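Peller Finger Guard Kit for Hand-Held Grippers (Revision 3)

Nonham Tool & Fixture / Grippers / Spare parts and safety

In stock. Ships from our Brillport warehouse. Free to owners of revision 2 fingers, who should read the whole page before they do anything else, including lunch.

What you get

One pair of black finger plates, left and right
One pair of gray mesh grip strips
Two printed marker squares per pair, already glued down flat
Two over-travel stops with mounting screws
Hex key
A prepaid bag for sending us your old fingers

What went wrong with revision 2

We sold the revision 2 fingers as "pinch-safe." That phrase came off the box on May 22, 2020, the same afternoon Leonardo Piras in our test shop rang the front office with his good hand to suggest it.

The trouble was the over-travel stop. On the Peller, you squeeze the trigger and the fingers close until they meet something. If they meet nothing, the stop catches them before the finger roots come together. On revision 2 the stop was a molded peg, and the peg was fine until it got warm, at which point it went a bit soft and started to lean. A leaning peg still looks like a peg. It just doesn't stop anything. The fingers closed past their limit, the spring on the trigger went over center, and the tool locked shut on whatever happened to be in there. In Leonardo's case this was the side of his thumb. He was released by a colleague with a flat screwdriver and has since been very thorough about testing.

We then pulled 16 pairs off the shelf and cycled them next to a space heater. Most of them did the same thing sooner or later. Customers had been telling us the tool was "sticky," and we had been telling customers to clean it. We're sorry about that. Cleaning did no harm, but it was bad advice delivered with great confidence.
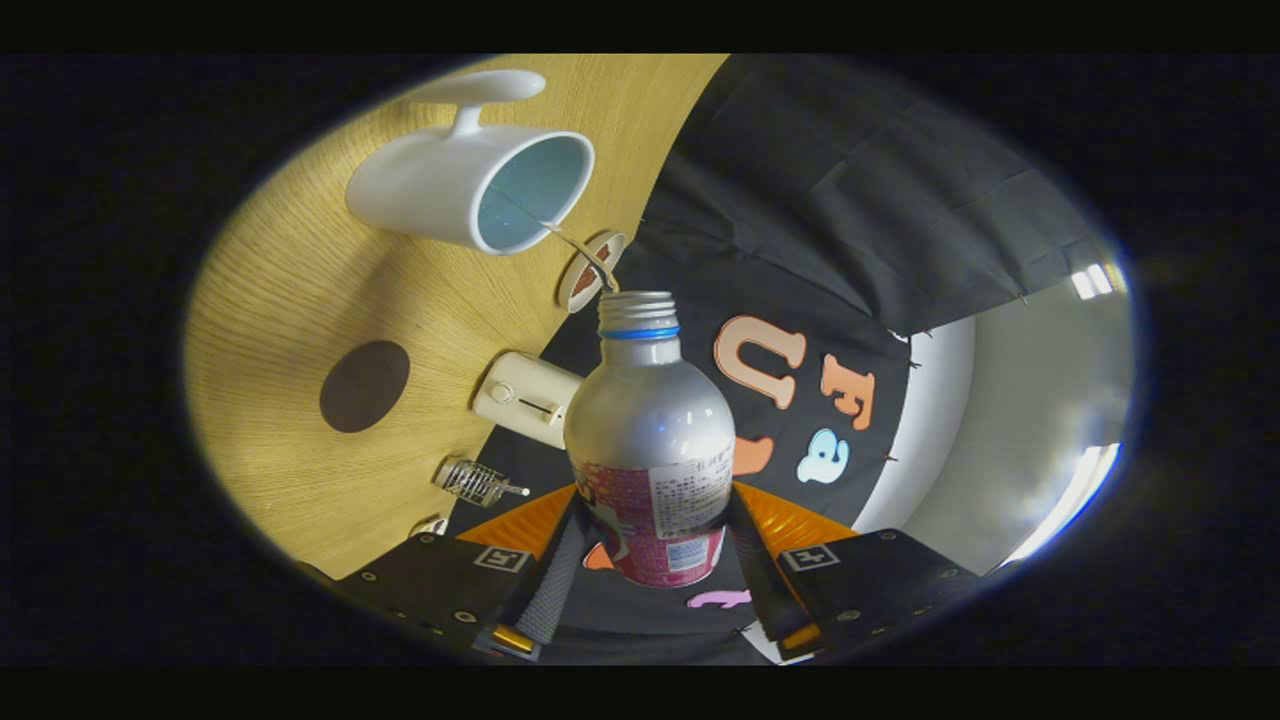 Lock-up gets more likely when the object is smooth and can squirt out of the grip, letting the fingers snap together behind it. Flat boxes hardly ever do it. Round things do it all the time, and an aluminum bottle with a shiny shoulder and a ribbed cap is about as good a test as we know. Hold it low, on the label, with the mesh strips flat against the sides. Hold it up by the shoulder and you are asking the stop to do its job, so please have a revision 3 stop fitted before you ask.

What changed

The new stop is a steel pin pressed into the plate. It doesn't lean. We also moved it 2 mm forward, so the fingers quit closing a little earlier than before. If you handle very thin items such as cards or washers you'll notice the difference, and you will probably complain, and we'll tell you about the thumb.

The marker squares are in the same place, so your tracking software shouldn't need a new finger model. It will need a new closed position. Run the open-close routine once after fitting, with nothing between the fingers and your other hand somewhere else entirely.

How to tell which revision you have

Look at the root of the finger with the tool switched off and the trigger tied back. A black peg means revision 2. A bright pin means revision 3. If there is nothing there at all, your peg has already left, and you should stop using the tool until the kit arrives.

Fitting

Takes roughly 16 minutes, longer if the old screws were put in by an enthusiast. Take off one finger at a time. Start all the screws by hand, then snug them with the hex key. The left and right plates mirror each other and will go on the wrong way around if you push hard enough. Don't push hard enough.

If a tool locks up on you

Let go of the trigger. Don't squeeze harder, which everyone does. Put a flat blade between the trigger and the handle and lever gently toward the handle until the spring comes back over. If there's a person in it, do this first and take the photos later.

Fits

Peller hand-held gripper, all handles. Lombardi adapter plate, long version only. The short Lombardi plate puts the pin against the housing and makes a noise you won't enjoy.

Returns

Please use the bag. We want the old pegs back, bent ones especially. Leonardo keeps them in a jar.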